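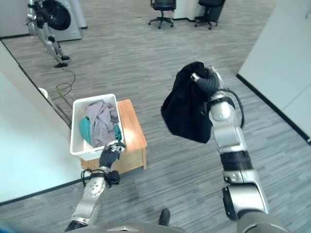
When is the winter coat and bedding drive? Drop-off closes 15 December 2019, at the Grusstead hall, side door.

Same deal as last year, just bigger. We got 80 coats last time and ran out before lunch, so please dig deep in those closets. Kids' sizes go first – always do. Dark colors fine, bright colors fine, missing button fine. Broken zipper, no thanks. 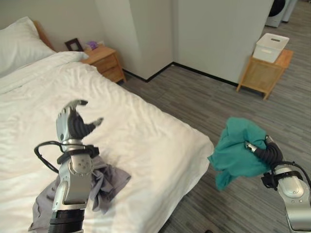
Blankets too, and twin sheets if you have them. Wash everything first please!! Last July's box sat in Eusebio Cordero's garage for a week and he is still talking about it. No pillows this year, we have nowhere to put them.

Tags: Rukhsana Gondal has the safety pins and the size stickers. Sticker on the left cuff, not the collar. Coats with no sticker go in the Tanik Street pile and somebody has to try them on.

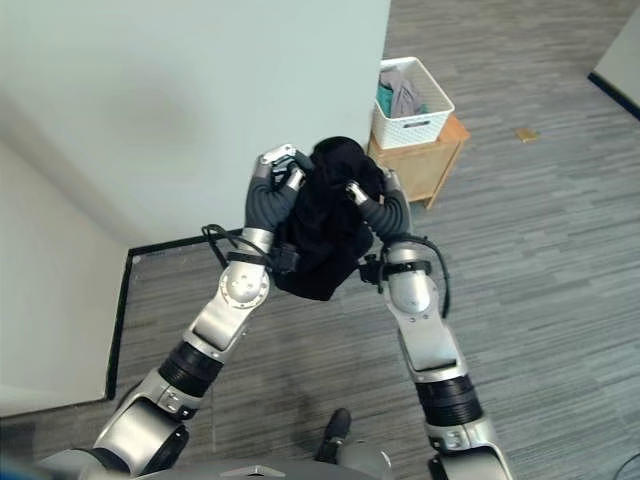

Mittens in pairs, pinned togther. Scarves any length. Wellington Rangel is driving the van at 8 and again at noon, so if you can't get to the hall call him and leave stuff on the porch in a bag with your street on it. He won't knock.

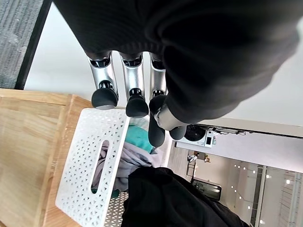
Also needed

– Hangers, the plastic kind
– Two folding racks, we'll give them back
– Soup for the sorters (ask Nicanor Pastor whats already coming)
– Anyone free to sweep up after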